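To: drokdale-cell-users
Subject: Re: [cell-users] sink cell -- grip offset after the Valtik update
Date: Aug 14, 2020

> Updated our copy of the sim cell to the Valtik planner and now every
> grasp lands short. Cup in basin task, stock layout, nothing custom.
> Is it the hand mount or the wrist camera? Prorent says reload the
> whole cell but we'd lose our joint limits. What did you guys do?

Quick one, have to be out the door soon.

Dont reload. Same thing hit us. It's the tool offset, the update puts it back to default and doesn't say so. Ours was out by 15 mm along the approach. Start with the wrist view, fingers open, and park above the cup before you touch any numbers.

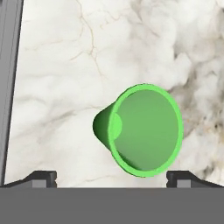
Wrist view, fingers open, cup on its side on the counter.

If the fingers sit level with each other in that view the mount is fine, leave it alone. Then open the tool file, line 124, put your old Z back in. Save, restart the planner -- not just the sim, the planner. I lost a morning on that.

Next close on the cup at low force and lift a little. Watch the pads. If one touches way before the other you've still got some Y in there, take it out in steps of 5 and try again.

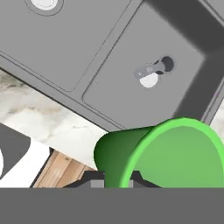

Also check finger force while your in there. The update left ours alone but the Chaturvedi lab had theirs come back at max, so worth a look. Write down whatever you have now before changing it.

Then the basins. Run the place step slow and stop it right after release, before the arm goes home. Compare where the cup ended up against the disc in the basin.
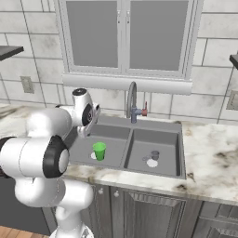 We got 158 placements overnight with the offset fixed and no faults. Before that it wouldn't go ten without one.

Joint limits -- export them first, separate file, the tool reset doesn't touch them but I wouldn't trust it. 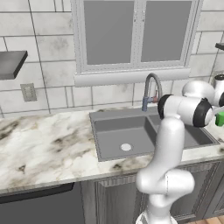 Last thing is the fixed camera. Ours had drifted in the config too, so redo the extrinsics while you're at it. Pick a pose that keeps the arm off whatever you're using as a reference. With ours over on the right like that the left basin and its drain are in full view, and I use the drain as my check point. The right one is no good for it, arm's in the way.

Will send our tool file tonight if I remeber. Ping me if the Z doesn't hold after restart.

--
Drokdale cell-users list | Contact list owner | Copyright 2020 Drokdale
3 replies | 0 shares | Back to top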